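4. Match day set-up: the Plundura scoring app

Read section 3 first if you haven't put the squads in yet. Everything below assumes both team lists are saved on the tablet.

4.1 Before you leave home

1. Charge the tablet overnight. Full, not "nearly".
2. Open Plundura and let it sync. Wait for the green tick next to your club name.
3. Check the fixture is the right one. Kimness have two sides in the same league and both show up as KIM in the short list. Tap the name to see which.
4. Pack the paper scoresheets. Always.

Note: if the sync sticks at the last bit, close the app fully and open it again. Don't delete it and reinstall, you will lose any match not yet sent.

4.2 At the ground

1. Get there 40 minutes before the throw-in if you can.
2. Sit level with halfway, on the same side as the benches.
3. Open the fixture, tap Set Up Match.
4. Pick the half length. Seniors 30 minutes, under-16s 25. The app remembers the last one used, so check it every time.
5. Ask both managers for late changes. Tap and hold a shirt number to swap a player.
6. Read the teams back to each manager out loud. Get a nod from both.
7. Tap Lock Teams.

CAUTION: once locked, only the league secretary can unlock. That's Anneli Hakala at the moment, and she is usually at a match herself with her phone off.

4.3 Starting the clock

1. Referee's whistle, tap Start. Not before.
2. If you're late with it, tap Adjust and put the seconds on. Do it straight away, you will forget otherwise.
3. Stoppages – the clock does not stop for injuries unless the referee signals. Watch the arm.
4. Half time, tap Hold. Do not tap End. End closes the match.

Note: at Tusstead there is no signal down by the far pitch. The app works fine without it, scores are kept on the tablet and go up when you're back at the clubhouse. Ignore the orange bar.

4.4 Putting in a score

1. Tap the team.
2. Tap the type of score.
3. Tap the player. If you didn't see who, tap Unknown and sort it at half time.
4. Check the total at the top agrees with the board. If it doesnt, go by the referee's card.

Undo takes off the last entry only. For anything older, open the Match Log, find the line, slide it left. The log holds up to 300 entries, so you won't fill it in one match. You might in a tournament, see 4.7.

Own scores go to the other team with the player left as Unknown. Yes, it looks odd in the report. Leave it.

4.5 Cards and substitutions

1. Cards: tap the shirt, tap the colour, tap the reason. Wait for the referee to finish writing.
2. Two yellows do not turn into a red by themselves. You have to put the red in.
3. Subs: drag the new player on to the old one. Blood subs have their own button, use it, or the player can't come back on.

CAUTION: don't let players or parents hold the tablet. We had a whole second half wiped in June.

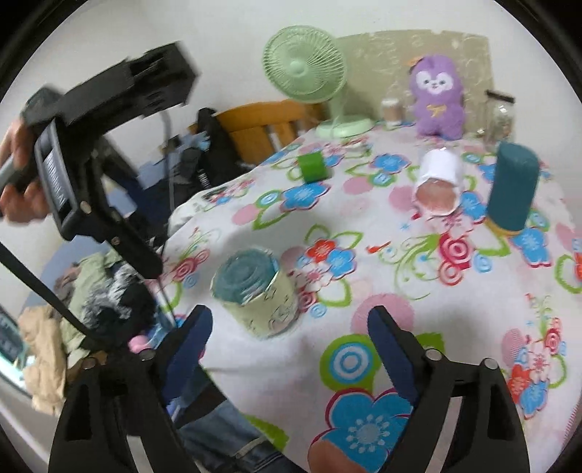

4.6 Full time

1. Final whistle, tap End, then Confirm.
2. Show the summary screen to the referee. He or she signs with a finger.
3. Both managers sign next. If one refuses, tap Declined and write one line why. Facts only, no opinions.
4. Send. If there's no signal it queues.
5. Write the final score on the paper sheet as well and keep it till the end of the season.

Results need to be in by 6 pm. After that the table is frozen and yours goes in by hand the next morning, which Lindiwe Mokoena does before work, so please be on time.

4.7 Tournaments

Same as above with a few changes. For the Sarıgül Cup:

1. Choose Tournament on the first screen, not League.
2. Halves are 10 minutes. No added time in the groups.
3. Clear the Match Log after every 4 games – Send first, then Clear. In that order.
4. Level in a group game, tap Draw. In a knockout the app goes to extra time on its own.

Spare tablet is kept at the control desk, passcode on the back of the fixture sheet. Sign it out and bring it back charged.

Problems on the day, see section 5.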